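# How to keep a household inventory in a paper notebook

Many people begin a household inventory with a spreadsheet and stop after one room. I did this two times. In the end a plain notebook worked better for me, and I have now kept it for three years. In this tutorial I explain how I set it up, so you can do the same in one weekend.

## What you need

- One notebook, A5 or near to it, with at least 79 sheets if you live in a house. For a small apartment 39 sheets are enough.
- A pen that does not smear. I use a black one for entries and a pencil for prices.
- Sticky tabs, one for each room.
- An envelope for receipts.

Spiral binding is better than glue, in my experience. The book stays open while you write, and you can fold it back when you stand in front of a closet. Paper tabs also hold longer on thick pages.

## Step 1: Divide the book

Write the name of every room on a tab and give each room the same number of pages. I gave 16 pages to the kitchen, and it was still too little. The kitchen is always the largest section, so please leave double space there. Keep the last pages of the book free for things you lend to other people.

## Step 2: Choose a starting place

Do not start with the kitchen. Start with a place where you can finish in one evening, for example the hallway. Take things out in small groups, put them on a table, write them down, and put them back before you take the next group. A soft cover on the table is useful, because cans and glass do not roll so easily and do not scratch.

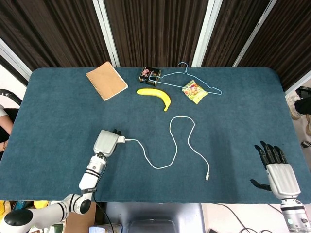

*A notebook with a kraft-paper cover and a small tin on the felt mat.*

## Step 3: Write the entries

Every entry takes one line. I write in this order:

1. What it is, in two or three words
2. Brand or maker
3. Year bought, if I know it
4. Price, in pencil
5. Where it is kept

A typical line in my book looks like this: "Desk lamp, Estari, 2016, 39, study, left shelf." For food I do not write every package. I write only the type and the lowest amount I want to have at home — "tomatoes, canned, minimum 2" — and I check this when I make the shopping list.

For more expensive items, add the serial number on a second line. My neighbor Tin-yau Chang had to make an insurance claim after a water leak, and the serial numbers saved him many phone calls. He had kept them on the inside of a Deladia shoe box, but a notebook is easier to find.

## Step 4: Keep it current

When you buy something, write it the same day. When you give something away, draw one line through the entry and write the month next to it. Do not erase it, you may want to know later where it went.

Once a year I read the whole book and copy the messy pages again. I do this in September, when the evenings become longer. It takes nearly 2 hours.

## Where to keep it

Keep the notebook in a drawer near the door, and take a photograph of each page with your phone after the yearly check. If the book is lost or burned, you still have the pages.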